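4. Good Practice at the Tabletop Station

Please read this section through once before you touch anything, even if you have run other Flesovex arms before. Most of what follows comes from the bench notes that Thaís Figueiredo kept during her first months with the station at Peixoto, tidied up a little and put in the order you'll want them in the morning, coffee safely on the other side of the room.

4.1 Before you power up

1. Walk all the way around the station. The taped line on the floor is the edge of the arm's reach, and chairs, bags and feet belong outside it.

2. Press the red stop button and check that the status lamp changes. Twist to release. Do this at the start of every shift, including the short ones on Saturday.

3. Wipe the tabletop with a barely damp cloth and let it dry. Crumbs and specks do find their way back, and a stray one won't hurt a run, but anything big enough to roll under an object should come off.

4. Look at both finger pads. If a pad is peeling, shiny or loose at the corner, swap it using the kit in Section 9 and write the change in the station log.

CAUTION: Never reach between the fingers while the arm is powered, even when the software says it is idle. Idle means waiting for a command, and a command can come from someone else's keyboard!

4.2 Laying out the objects

5. Choose your objects from the approved list. Mixed sets are encouraged, so do put something soft or rounded in with something hard and square-cornered. Fruit is welcome as long as it is whole and dry on the outside.

6. Leave open table between one object and the next. The fingers need room to come down on either side without brushing a neighbor, and a lime that gets nudged by a passing finger will happily wander off while you are still looking at the screen.

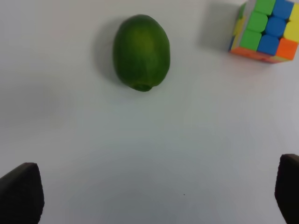
7. Keep the approach side clear. It is tempting to use every inch of the table, especially if you like things to look nicely arranged (many of us do), but the arm behaves best with bare surface in front of whatever it is going to pick up.

8. Step back behind the line and say "clear" out loud. If you are working with a partner, wait for them to say it back to you before you arm the station.

NOTE: Shadows are fine. Soft ones falling to one side of an object have given us no trouble at all. Hard glare on a white table is another matter, so pull the blind on bright afternoons.

4.3 Running a session

9. Open Clutico, pick your layout file and set the speed limit to 66 percent for the first pass. You may raise it later if the first pass was smooth and your shift lead agrees.

10. Keep one hand near the stop button whenever the arm is moving. Phones go in a pocket.

11. Rearrange the objects only when the arm is parked and the lamp is steady. After any rearranging, go back to step 6.

12. Stop and call for help if you hear clicking at the wrist, or if an object is squeezed out of shape. Squashed fruit goes straight in the bin, please, and the pads get wiped before the next run.

4.4 Counting and care

Clutico keeps a tally of grasps for you. At 500, take a few minutes to inspect the pads again in good light. At 1000, replace them as a pair, even if one still looks perfectly good, and reset the tally on the maintenance screen. Ronaldo Conceição keeps the spares in the Flukthorpe cabinet and would be very glad to hear from you before the last set is gone.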